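Kit review: the Vamodow wrist camera and soft-tip gripper set

Members who came to the open evening will have seen the Vamodow set on the end of the small arm by the window. We have had it on loan from the Tresten shop since the start of November and it goes back at the end of the month. Several people asked for a write-up before the group order closes, so this is what we found.

The set is sold as an add-on for desktop arms. You get a two-finger gripper, a camera that bolts to the wrist, a bracket, a cable loom, a small control board and a bag of screws. The price from Tresten is £214 including delivery. A spare pair of fingers is extra. The camera can be bought by itself, but the bracket only comes with the full set, and you would have to make your own without it.

Fitting

We put it on the Skavitz arm, as that is what most of the group have at home. The bracket holes lined up with the wrist plate and we did not need to drill anything. The screws supplied are slightly too long for the Skavitz and bottom out before they are tight. Two washers under each head cured it. If you own one of the older arms with the round plate you will need the adaptor, and Tresten were out of stock of that when we rang.

The loom is long enough to reach the base with some slack, but it wants tying down in at least three places. On the first afternoon it caught on the elbow joint and pulled the camera plug out. The plug is a push fit with no latch. We have since put a cable tie through the bracket slot and it has stayed put. Allow an evening for the whole job, including reading the leaflet, which has the drawings for left and right mounting printed the wrong way round.

The control board takes its power from the arm's own supply. The leaflet says this is fine for any supply of 60 watts or more. The Skavitz one meets that and we had no dropouts, even with the gripper closing hard and the lamp on together.

Software

The set works with the Agbeko desktop program, which most of you will already have. You add the gripper as a tool, give it the length from the wrist plate to the fingertip, and run the calibration. The camera then shows up as a second view beside the usual one. Calibration uses a printed card that you lay flat on the bench, and the arm moves over it taking pictures from different heights. It failed twice for us under the strip light and went through at the third attempt with a desk lamp pulled closer.

You can save the camera pictures as you go, either one by one or as a run. The default is to save everything, and it fills up a laptop quickly. The setting is under Tools, then Capture, and it is worth changing before you start.

The camera up close

The lens has a fixed focus. The maker gives the nearest sharp distance as 200 mm, and our tests agree with that. Held well above the bench the view is good, and printed labels can be read without trouble. As the arm comes down the view softens, and near the work it is soft all over. Edges go first, then any print or surface marking. Large shapes and strong colours hold on a good deal longer.

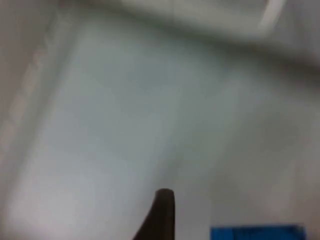
View from the wrist camera in close: gripper finger at the bottom, something blue at the lower right, raised edge on the left.

How much this matters depends on what you want to do. If you plan the move from higher up and let the arm come down on stored positions, you will hardly notice. If you had hoped to steer by the picture all the way to the part, you will find it hard going. Pale parts on a pale bench are the worst case. A coloured part is much easier to follow, and the Agbeko colour tracker will hold on to one when the shape finder has given up.

We tried the usual remedies. Moving the camera further back on the bracket helps a little, and there are two sets of holes for this. Use the rear ones. A brighter lamp did nothing for the focus but did cut down the speckle in the picture. One of the workshop regulars tried a clip-on lens from a phone kit, but it was too heavy for its clip and fell off when the wrist turned. Tresten say a version with adjustable focus is planned, but they could not give us a price or a date, so we would not wait for it.

The fingers

These are the best part of the set. They are simple to change, with one screw each, and they close evenly. We used them on foam blocks, folded dusters, empty film pots, pencils and a variety of small boxes. The gripper coped with all of them apart from the pencils, which rolled out sideways unless they were picked up dead centre. A strip of rubber band stretched over each finger sorted that out.

Grip force is set in the software on a sliding scale. The lowest setting is gentle enough for an empty paper cup. The highest will mark soft foam, so start low and work up. There is no force reading sent back to the program, only whether the gripper has stopped moving, and you have to judge the rest by eye.

After a fortnight of evening use the tips show no wear that we can find. The hinge on one side has a trace of play in it that was not there at the start. It has not affected anything yet. We have told Tresten and will pass on what they say.

Noise and heat

The gripper motor is quieter than the arm. The control board gets warm in long sessions, and the leaflet asks for a gap on all sides. Do not tape it to the underside of the bench, as we did at first. The camera stays cool.

Should you buy it?

If you have a Skavitz arm and want a better gripper, we think the set is fairly priced. The standard jaws that come with the arm are poor, and this is a clear step up for anything soft or awkward. The camera is useful for checking positions from above and for keeping a record of what the arm was doing. It is not much good as a close-up camera, and the sales page should say so more plainly than it does. People who mainly want to read labels or inspect small parts should look elsewhere, or keep a separate camera on a stand at the side of the bench.

If you already have a decent gripper and want just the camera, we would leave it.

Group order

Tresten will take off the delivery charge if we order together, and the sets will come to the workshop for collection. The order closes on 2018-11-20. Put your name on the sheet by the door or reply to this newsletter, and say which arm you have and whether you want the spare fingers. Payment is due when you collect. Anyone needing the round plate adaptor should say so now, and we will ask for those to be held back for us when the next batch comes in.

The loan set can still be tried on open evenings until it goes back. Bring your own parts to pick up if you have something particular in mind. Our settings for the Skavitz arm, including the tool length and the lamp position that got us through calibration, are on the shared drive in the Vamodow folder. The corrected mounting drawings are in there too.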